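Home Shop Door & Window Alarms Repairs About Us Contact

Search products... Go

Dustska Door Alarm by Cemness

I've sold door alarms out of this shop for years, and the Dustska is the one I put on my own back door. It's a small box that screws to the frame, with a magnet that goes on the door itself. When the two come apart and you haven't punched in your code, it screams. No app, no monthly bill, no phone call from a man in a call center at two in the morning (unless it's my brother, he calls whenever he likes).

What got me into these was the string of shed and garage break-ins we had on our side of town one September. Graça Meireles — my wife, and the better half of Meireles in every way — was filling out police reports with customers at the counter, and the same thing kept coming up. The thief walked in through a side door and took his time. Bikes, a mower, a whole set of chisels! A loud noise won't stop everybody, but it does cut the visit short.

The older Varier model we used to carry was fine, but the battery door broke if you looked at it wrong. On the Dustska it slides and clicks. You need 3 AA batteries, and they aren't in the box, so grab some while you're here. You get 2 magnets, a strip of sticky pads and the screws. Use the screws, please. The pads are okay on a smooth painted frame and hopeless on brick.
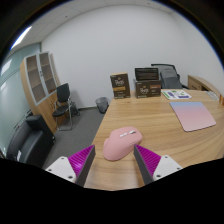
Setting the code takes a minute. Hold the bottom key until it beeps, type your four digits, hold it again. If you mess it up, take the batteries out and start over — I've done that plenty. There's a delay setting too, so you can get in with your groceries before it goes off.

Item number 1041. We have some 211 on the shelf right now, and I'm happy to set one up for you at the counter if you bring it back with batteries in.

Duarte Meireles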